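Gukodeo Storage Notes: Gallery 12, Kitchen Table Layout

Photographs and captions: Iveta Lukáč. Layout and measurements: Fitriani Tjoa.

Gallery 12 covers open storage on a long table in a kitchen with too few cabinets. The pieces are ordinary ones in wood, wicker and fabric. Captions give the purpose of each piece, the dimension that matters when choosing one, and any change made between the first layout in June and the current one. Item numbers follow the Tereo list. Dimensions are metric because the plan was drawn in metric.

12.01 Table
Length 190 cm. All positions on the plan are measured from the left end. Legs leveled with felt pads, two layers at the back left.

12.02 Mat
Brown, full coverage of the working surface. Wipe along the length with a damp cloth and dry before anything goes back. A mat that curls at the corners should be laid face down overnight under a flat load.

12.03 Dish rack
Pale natural wood, slotted. Holds plates on edge. Slot spacing is 30 mm, enough for a dinner plate with a shallow rim. Deep-rimmed plates take every second slot, and bowls do not belong in this rack at all. They tip forward and put the load on the front crossbar.

12.04 Rack, plate order
Larger plate to the rear. With two plates of the same size the order makes no difference to stability, and we have stopped specifying it. Color order was tried in the first layout and dropped after one week.

12.05 Rack, care
Sand raised grain with fine paper once dry. One coat of food-safe oil, wiped off after 12 minutes. Repeat when the crossbars look gray. Do not oil the bottoms of the uprights if the rack stands on fabric or paper, as the oil will transfer.

12.06 Mug tree
Square base, single post. Stability depends on base width and on how the load is shared. Hang the first mug low and the second opposite it. The top pegs are for light mugs or for those in daily use. The base was moved toward the far edge of the table to keep the handles out of the reach zone.

12.07 Mug tree, clearances
Measure the mug across the handle before buying a tree. The usual fault is a wide mug touching the post, which leaves it hanging at a slant and sliding off when its neighbor is lifted. The fix is a longer peg or a smaller mug.

12.08 Fabric bin
White cloth with a black wavy grid, wire rim. Outside width 39 cm. Used for light bulky items: cloths, paper towels, empty bags. The wire rim keeps the opening square but is not meant to take weight at one point. Spread any load on top over at least two sides.

12.09 Board used as a lid
Light wood. A board across the bin turns the opening into a second surface and keeps crumbs out of the cloths. Leave a gap at one side for a hand. It should overlap the rim on opposite sides, and nothing heavy should stand over the unsupported part.

12.10 Tall containers
Keep these near the left end, away from the rack. A tall cylinder beside standing plates gets knocked when the plates are lifted out at an angle. If it has a clear section, turn any printed scale toward the user.
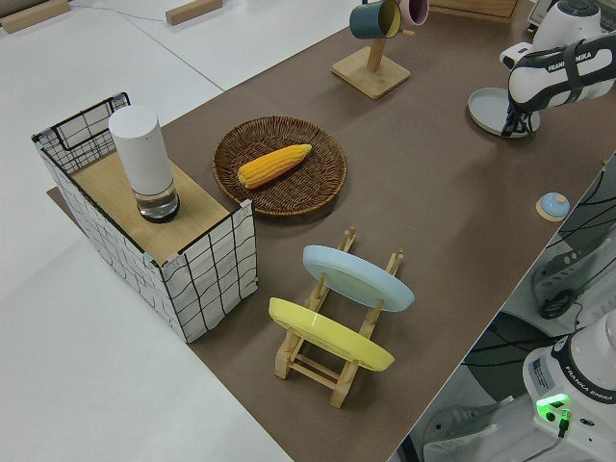
12.11 Spacing between pieces
The plan allows a hand's width between neighbors. Pieces with a rim or handle are measured to the outside of the rim or handle, and the gap starts there. The first layout used base dimensions throughout and came out too tight in the middle of the table.

12.12 Round basket
Woven, brown rattan, raised rim. Produce only. A round basket wastes the corners around it, but it can be turned to any angle and still fits its place on the plan. Check the underside for loose ends, which catch on a fabric mat and drag it when the basket is pulled.

12.13 Corn
Husked corn should go to the refrigerator if it is not being cooked the same day. The basket is a staging place for produce on its way to the cutting board. Corn in the husk can wait a few hours longer. Other long vegetables are laid across the basket in the same way, and anything that overhangs the rim by more than a third goes elsewhere.

12.14 Basket, cleaning
Dry brush first, then a barely damp cloth. Stand on edge to dry. Do not soak. Wicker that has been soaked dries out of shape, and the bottom no longer sits flat.

12.15 Round dish
Pale blue-gray. Its place on the plan is the right side of the table. Flat dishes are stored flat when in regular use and on edge when not. The right side is also the landing place for clean items coming from the sink, so the plan keeps tall pieces away from it.

12.16 Plates, color
The plates are light blue and yellow. Color has no function in the current layout. Readers of Gallery 11 asked whether one color was reserved for raw food; it was not. Anyone who wants that separation should use boards of different shapes, which can be told apart in poor light.

12.17 Mugs, color
A dark teal mug with a yellow interior, and a pink one. Dark exteriors show mineral deposits sooner than pale ones. A short soak in diluted vinegar followed by a full rinse removes them. Check the inside of the handle, where the cloth tends to miss.

12.18 Floor
The floor is white. A pale floor makes dropped crumbs easy to find and makes the far side of the table easier to sweep under. Keep the strip along the back clear enough for a broom head.

12.19 Shelf beyond the table
Wood. The shelf is not part of this layout and is numbered separately in the Barajas set. The clearance between table and shelf matters only for pulling the table out to clean behind it.

12.20 Order of unloading
Take from the rack first, then the mug tree, then the bin. Reversing the order means reaching across standing plates. With two people at the table, one takes the left end and one the right, and the rack is worked from the front.

12.21 Order of putting away
Bin, board, tall container. Then basket. Then rack and mug tree. The flat dish goes last. Total time on the trial run was under four minutes with everything clean and dry, most of it spent on the bin, which had to be emptied and folded again.

Changes since the June layout
Rack moved forward toward the front edge. Color order removed. Second fabric bin removed, contents combined with the first. Felt pads added at the back left leg. Item 12.09 was a tray in the June list and is now a board, after the tray proved too narrow to rest on both sides of the rim.

Open points
The bin has no rigid bottom. A cut panel would help it keep its shape when half full, but it would also stop the bin from folding. Tjoa is in favor of the panel, Lukáč is against it, and the list stays as it is until one has been tried.

The mug tree could use a thin non-slip disk under the base. The Tavura disks are too small for a square base this size. Four small pads at the corners are the likely alternative.

Copying the layout
For a shorter table, remove the basket first and keep produce on the counter. Next, move the mug tree to a shelf. The rack and bin should keep their full clearances at any table length. For a table against a wall on its left end, swap the bin and the flat dish so that the bin can be opened from the free side. Draw the plan at one to ten, cut the pieces out of stiff paper, and check the rack with a plate drawn at its full lean, which takes up more depth than the rack itself.

Previous: Gallery 11, Cutting Boards and Trays
Next: Gallery 13, Under-Sink Shelving
Item list (Tereo format)
Contact Gukodeo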